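What the simulator changed in our workroom

I have worked for Sultier for most of my adult life, first on the counter at the Sadowski Road depot, then on returns, and for the last stretch as a supervisor on the household service side. We look after people who need a hand at home. We fetch things, put food away, load a machine, wipe a table. Two years ago the firm decided that part of this would be done by robots, and I have been asked more than once what I think. I have put it off. Now that the August review is coming I would like to get it down before other people's slides do it for me.

I think the robots are a reasonable idea and that the firm has been careless about the jobs around them. I hold both views.

Most of the argument outside the firm is about the day a robot turns up in a flat and a carer does not. That day has not come for us. The change so far has been in the back room, where seven of my old team now spend their shifts in front of screens, running a simulated robot round simulated homes. The software is called Flaltine and we get it through a supplier, Plamden. A person sets the task, watches the attempt, marks where it went wrong and starts it again. Last quarter the team got through 3,265 attempts. Of these, 836 were sent back for a second look by a person who knows how the job is done in a real kitchen.

Those second looks are the bit I would defend to anyone. Miłosz Kaczorowski did home visits for 15 years before he moved to the screens. He can tell at a glance when an arm is coming at a fridge door from the wrong side, or when a rug is going to be a nuisance. An engineer can measure the angle of the wrist. Miłosz knows that half our clients keep the thing they want most on a low shelf so they can reach it sitting down. His notes go back to Plamden and the next version is a little better. He is, in plain terms, teaching it his trade.

He is paid on the same grade as before. So are the others. The firm's line is that the work is lighter, and in one way it is. Backs and knees have had a rest. Sick leave for strains has dropped, and I will not pretend that is a small thing to someone who used to lift for a living. But sitting and judging all day is tiring in a different way, and the rota was drawn up as if it were a break. When people started asking for shorter stints at the screen they were told to look out of the window more.

There is also the matter of company. A home visit meant a cup of tea and a chat, sometimes a row about the bins. The rooms in the simulator have couches and pictures on the walls and no people living in them. Two of the team have asked to go back on visits for part of the week, and I signed both requests. One was refused further up.

What I would like is simple enough. Put the reviewers on a grade of their own. Write down that anybody on screens can keep some visits if they want them. Pay for proper training – the present course costs the firm 4,000 a head and is mostly about which button does what. And when a robot does go into a client's home, send one of the reviewers with it, because they will have seen it fail more often than anyone else in the building.

I do not think any of this would slow the project down much. If it did, I could live with that. Our clients have waited longer for less, and the firm found the money for the licences quickly enough.

The work on the reviewers' screens, from one simulated home: 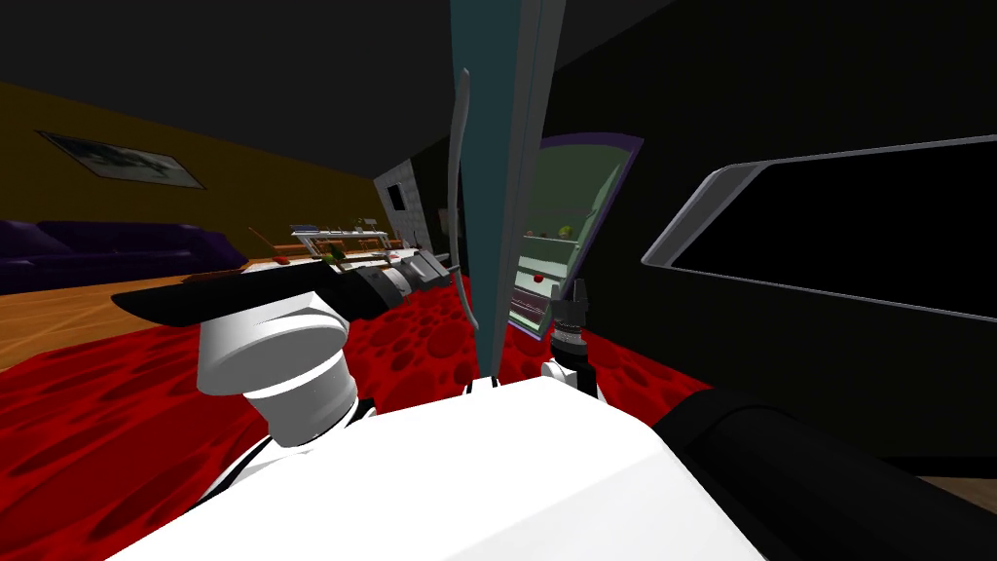
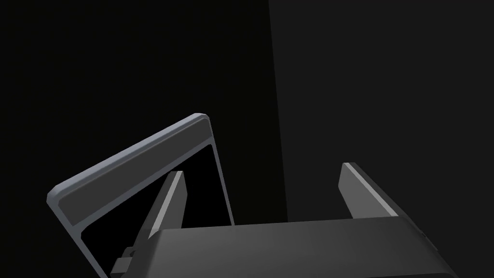 Will the people who train the robots lose their jobs once the robots are good enough?

Some of them might, and the firm should say so openly. For now there is more reviewing to do than there are reviewers, and home visits still need staff. What happens after that is a choice for management, and I would want it put in writing before the August review is signed off.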